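I have given up coffee for 9 days now, and I would like it on record that I am no better as a person. I sleep the same. I am rude to the toaster.

It started with the Onlow, a grinder I bought in February for more than 500 dollars after reading 537 reviews, most of them by people who weigh water. It broke twice. I took this as a sign and switched to a barley drink from Lambrakis, which tastes like a wet fence.
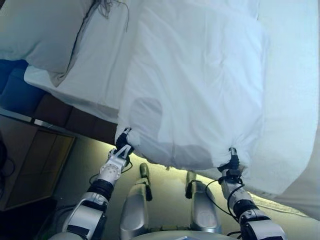
White duvet, getting more attention than mine does.

Mornings used to have a shape. Kettle, grinder, cup, opinions. Now I get up, stand in the kitchen and look at the cupboard where the beans were. 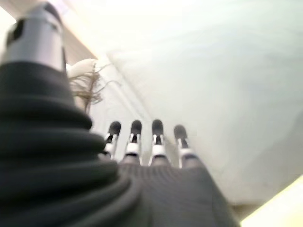 Barley has its defenders, and I have read them all. They say the headaches pass by day four. Mine were still there on day seven, with my forehead folded as deep as that ribbed gray sleeve, one thick crease on top of another. Day eight was fine - then I walked past a bakery.

The Onlow goes in for repair next week.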